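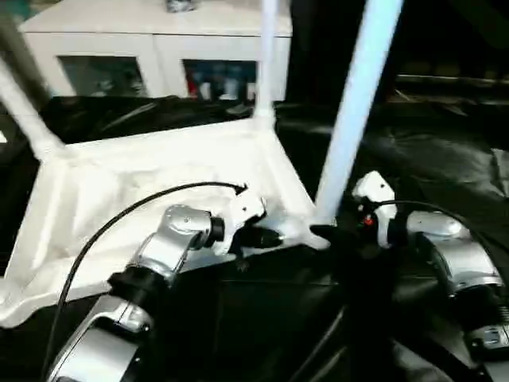 Photo: Sabina Šimko

Stool legs: pull them off or pack it whole?

sabina_s
Moving in November 2025 and I have a white plastic stool to pack. Legs are tubular and flare a bit where they meet the seat, with little molded gussets at the joints. It's upside down on a black cloth for now. Do I take the legs off or box it as is?

okonville_lua
Take them off if they come off. Mine is a Stoltier and the legs twist out. A whole stool eats up a box.

nuanchan_L
Disagree. I forced a leg on one of those and cracked the seat. If it doesn't turn by hand, leave it. Fill the space between the legs with towels or pillows and it's not wasted.

okonville_lua
Fine, but towels won't stop a leg from snapping if a box of books lands on it.

sabina_s
They don't turn by hand. I'll leave them on. I also have paper out, the beige kind, all crumpled. Enough for wrapping?
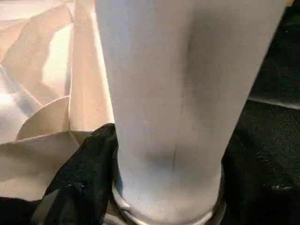 Metal rim at the base, paper behind.

G_Cinar
For anything that shape, roll it in two sheets and put a wad under the rim. I bought a 25 lb bundle from Witska in April, up to 500 sheets, and still have half.

nuanchan_L
I'd do the rim last. Metal edges rub marks into white surfaces if the paper slips.

G_Cinar
Never had that happen. Tape the paper to itself and it stays put.

sabina_s
OK, taping it. The stool gets a blanket and rides on top of the load.

lien.dao
Blanket is plenty. Mine went 70 miles that way, legs up, no damage.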